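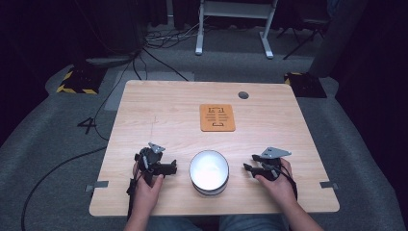
How often should a rental cabin be checked for fire and carbon monoxide safety?

Once at the start of each heating season, and again any time a heater, stove or alarm is replaced. The short walk-through between guests does not count as an inspection.

Durkby Cabins: Heating Season Checklist With Comments
Unit: Bulunmont, lower cabin
Month: December
Heated floor area: 890 square feet
Marks used: OK, FIX (before next booking), WATCH (look again in spring)

Alarms

1. Smoke alarm in each bedroom. OK
Both sounded on the test button. The back bedroom alarm chirps when the door is slammed, so the battery contacts were cleaned and it was tested again.

2. Smoke alarm in hallway. FIX
Date on the back is past ten years. Replace the whole alarm. A new battery will not do.

3. Carbon monoxide alarm outside bedrooms. OK
Plugged in behind the coat rack. Move the coats to the other wall so they don't hang over it.

4. Alarms linked. WATCH
The bedroom pair set each other off. The hallway alarm did not join in. Check again with the new one.

Wood stove

5. Door gasket. FIX
Flattened along the hinge side. A strip of paper closed in the door pulls out with no drag. Order the same rope size as last time; the Suvar catalog lists it under part 1234.

6. Firebrick. OK
One hairline crack at the rear, tight, nothing missing.

7. Chimney swept. OK
Swept by Pavlović Chimney before this visit. Receipt number 803 is in the cabin folder. The sweep noted light buildup and a cap screen in good shape.

8. Clearance to furniture. FIX
The armchair had drifted to within two feet of the stove again. Moved back to three and a half. Put felt pads under the stove-side rug so it stops creeping, and add a line to the guest sheet.

9. Ash bucket. OK
Metal, tight lid, kept on the stone step. Do not let it go back on the porch boards.

Electrical

10. Outlets and switch plates. OK
No warm plates, no scorch marks. The plate by the sink is chipped at one corner but still covers the box.

11. Kitchen and bath outlets trip on test. OK
Kitchen reset button is stiff. Push hard.

12. Space heater. FIX
Found on a power strip. Unplugged, strip removed. The heater goes straight into the wall or it goes back to the shed. Cord itself is sound.

13. Electrical panel. WATCH
Clear space in front is fine. Labels for the two bottom breakers have faded and one may be wrong. Relabel when the power can be off for an hour.

Exits and extinguisher

14. Front and back doors open without a key from inside. OK

15. Bedroom windows open fully. FIX
Front bedroom sticks halfway up. Paint in the left track. Scrape and wax.

16. Kitchen extinguisher. OK
Needle in the green, pin and seal in place. Bracket screws tightened.

17. House number readable from the road. WATCH
Brush has grown up past the post. Readable at 100 feet in daylight, not after dark. Cut the brush back and add reflective numbers.

Still open after this visit: 2, 5, 12, 15. Item 8 was fixed on the spot apart from the felt pads. Item 12 stays open until someone has looked at where guests are plugging the heater in, as the only free outlet in the den is behind the sofa.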